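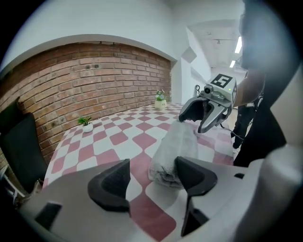 Cludeck Wash & Fold
Frequently Asked Questions
Last updated March 19, 2020

Where are you?

224 Grelletgate, next to the shoe repair place and across from the bank that became a different bank. There is parking behind the building. The spaces marked for the dentist are for the dentist's patients, and the dentist has excellent eyesight.

How does wash and fold work?

You bring in a bag of dirty laundry. We weigh it, write your name on a ticket, and give it back to you clean, dry and folded. The minimum order is 5 pounds. People do bring in less than that, and we will happily wash it, but you'll pay for 5 pounds either way, so you may as well throw in the bath mat.

When will it be ready?

Drop off before ten in the morning and you can have it by the end of the next business day. Drop off after ten and add a day. Comforters take longer than you think they should, and we agree with you, and they still do.

What kind of bag should I use?

Anything that closes. We have taken in duffels, pillowcases, and one very nice suitcase. Paper grocery bags are fine until it rains. We sell a canvas bag at the counter if you'd like something that survives the trip home.

Do you separate whites and colors?

Yes, for every order. If you want everything washed together on cold because that's how you've always done it, write that on the ticket. We won't argue, although we may sigh where you can't hear it.

What if I have a new red item?

Tell us. Please. Put it in a separate bag, pin a note on it, call ahead if you like. A red sock that hasn't been washed before can do a great deal in forty minutes.

Why did my towels stop soaking up water?

Usually it's fabric softener. It coats the loops, so the towel feels lovely and pushes water around your back. Wash them once on warm with a cup of white vinegar and no detergent, then once more with half the detergent you normally use. Skip the softener from then on. Dryer sheets do much the same thing, only with a nicer smell. And never mix vinegar with bleach, in a washer or anywhere else.

How do you fold towels?

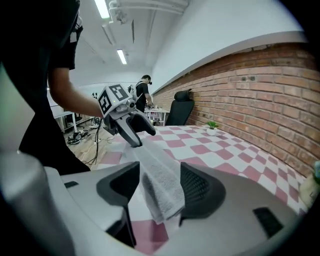

There are two schools of towel folding, and married couples tend to contain one member of each. We fold bath towels in half lengthwise, in half again, and then in thirds, so the rounded edge faces out on the shelf. If your shelves are shallow, ask for the flat fold, which is in half and in half again and that's the end of it. At home you need a clear stretch of table and not much else. A tablecloth is no obstacle, and if it's checkered, like the pink-and-white one here, you can line the hem up with a row of squares and get a straight edge without any talent. Fluffy towels like to spring open, so press each fold down before you start the next.

Do you fold fitted sheets?

We do, and they come out as rectangles. It takes practice and some private language. If you roll yours into a ball and shut the closet door quickly, you are in the majority.

Can you get this stain out?

Maybe. Coffee, grass and most sauces have a good chance if you haven't put the item through a dryer first. Heat sets stains. Ballpoint ink is a coin toss. Please circle the spot on the ticket diagram and tell us what it is, even if the story doesn't reflect well on you.

I found only one sock. Do you have the other?

Check inside the fitted sheet. Then check inside the sleeve of something. If it's still missing, look in the basket by the front window, where 68 single socks are presently waiting to be claimed. The oldest has been there since a February we no longer discuss.

Do you wash for businesses?

Yes. We handle linens for salons, small inns and the Panagiotou banquet room, which can send over 300 napkins after one wedding and has strong views on how they should be pressed. Commercial accounts are picked up and delivered. Ask at the counter for a rate sheet.

Do you pick up from homes?

Only in the Simismont apartments for now. Leave your bag at the lobby desk by eight in the morning with a ticket attached. Bags without tickets stay in the lobby, where your neighbors can admire them.

What happens to things left in pockets?

Cash, keys and earrings go in an envelope stapled to your ticket. Tissues go everywhere. Lip balm and crayons are considered an act of war against the dryer, and there is a cleaning fee.

How long will you hold my order?

Thirty days, on the shelf, with one phone call to remind you. After that we call again in a different tone.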